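Two weeks with the Grasso arm (trial ends in August)

Palesa Zulu talked me into this one. Arna, the outfit in Drernport that sells the Grasso, will lend you an arm, a gripper and a login for 15 days, and after that they start billing. I set it up in the back bedroom and gave it spoon jobs, which the brochure lists under "everyday handling." 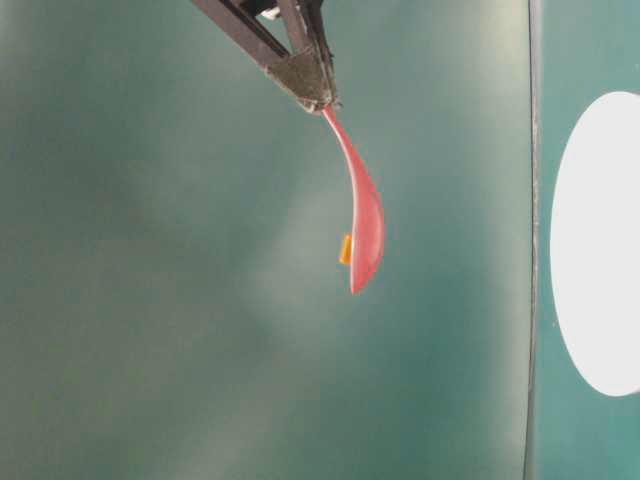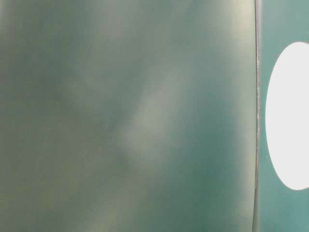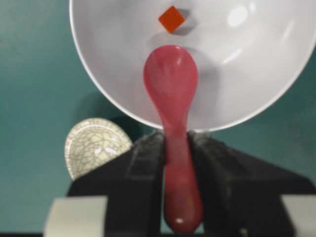 My main gripe is with the word "everyday." Arna's sales page says the Grasso can handle up to 50 household items straight out of the box, and I went looking for the list. It's on page 9 of the PDF. Four kinds of spoon are on there as separate items. So are "cup" and "cup, small." A fork isn't. The fuzzy pads on the fingers do hold a plastic spoon by the handle, I'll give them that, and a pink one against all that teal is about as easy to spot as a spoon gets. My own spoons are steel and live in a drawer with the peeler and the dead batteries. I'd like to see page 9 deal with the drawer.

Then the pads. The fringe along the top edge of mine looks frayed to me. I wrote to ask how long a pair should last and got a cheerful answer about "typical use" with no number in it. Replacements come in packs of 15, and you can draw your own conclusions from the pack size.

The software is better than I expected. Teaching it a new pose takes a minute or two, the stop button is big, and the manual was written by somebody who has used the thing. The wrist view is handy too, once you get used to looking at everything from down by the fingers.

But the monthly fee covers the login and nothing else. Pads are extra, phone help is extra, and the "Clasodham library" of ready-made tasks that gets a whole page in the brochure is a separate subscription. I only found that out when I clicked on it.

Palesa is keeping hers. Mine goes back in the crate this weekend, unless Arna answers my second email about the pads.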